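Telwood Divided Metal Storage Bin, Two Compartments

Telwood is a small shop for storage in the home, the garage and the school room. We sell bins, drawers, racks and the parts which go with them. On this page you find our divided bin, the one that customers ask for most often when they are tired of plastic boxes that crack in winter.

The bin is made from folded sheet steel with a gray powder coating on the outside. It has two compartments of the same length, and a fixed wall between them. The corners are closed and the top edge is folded over, so you can carry the bin with bare hands. There are no wheels and no lid in the basic version. Both can be ordered separately.

What people keep in it

We receive many letters about this, and the answers are very different. Some customers keep garden gloves and hand tools on one side and seed bags on the other. One family in Korkance uses it in the entrance for shoes of the children. Music teachers put small percussion instruments inside. In workshops it is common to use one compartment for new parts and the other for parts that must be checked again.

If you want to store food, please put it in closed containers first. The coating is not tested for direct contact with food. 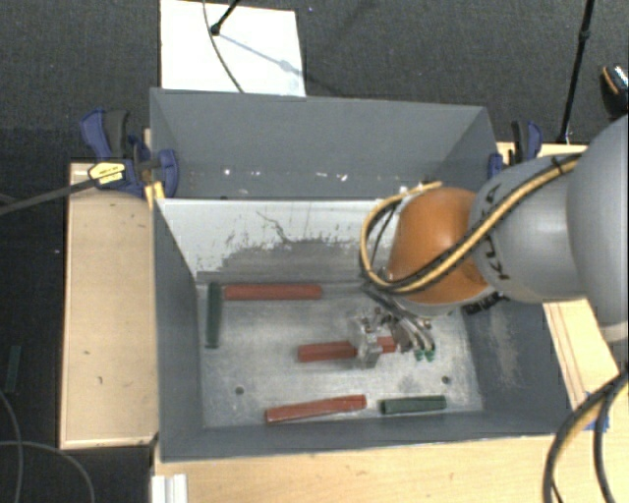 Text by the Telwood product desk
Last revised in May

A metal bin with a divider is a thing that will show its use. Blocks, bolts and tools rub the floor of the compartment and the coating goes away with time, as on the silvery floor with the red and green blocks. Paint on a partition can also chip. Such marks do not make the bin weaker, but you should look at them now and then, especially if you live near the sea. When you find bare steel, clean it with a dry brush and cover it with our touch-up paint. One thin layer is enough. Let it dry overnight before you fill the bin again.

For customers who do not like scratches we offer the Famura felt mat. It is cut to the size of one compartment and it lies flat without glue. You can wash it by hand in cool water. The mat also makes the bin much more quiet, what parents and teachers will appreciate. Please order two mats if you wish to cover both sides.

Sizes and weight

Inside width of each compartment: 248 mm
Inside depth: 187 mm
Thickness of felt mat: 2 mm
Screws for the wheel set: included with the wheel set only

The measures are taken between the walls at the top edge. If you plan to put the bin in a cabinet, please leave a little free room on each side for your fingers.

Questions which we often receive

Can I remove the wall in the middle?
No, it is welded at both ends. For one large space please look at the Zhong open bin, which has the same outside size and takes the same wheels.

Can I stack the bins?
Only with the lid. Without the lid the upper bin can slide and fall down.

Is it possible to keep it outdoors?
Under a roof, yes. In open rain the water will stay on the bottom, for the holes in the floor are only small.

Delivery and returns

Bins are packed in strong cardboard and leave our warehouse in Korkance. Orders with more than 200 bins are made on request, please write to us before you order. You can return an unused bin in its original box. Touch-up paint can be returned only if the can is still closed.

Related items: lid for divided bin, wheel set, Famura felt mat, touch-up paint in gray, Zhong open bin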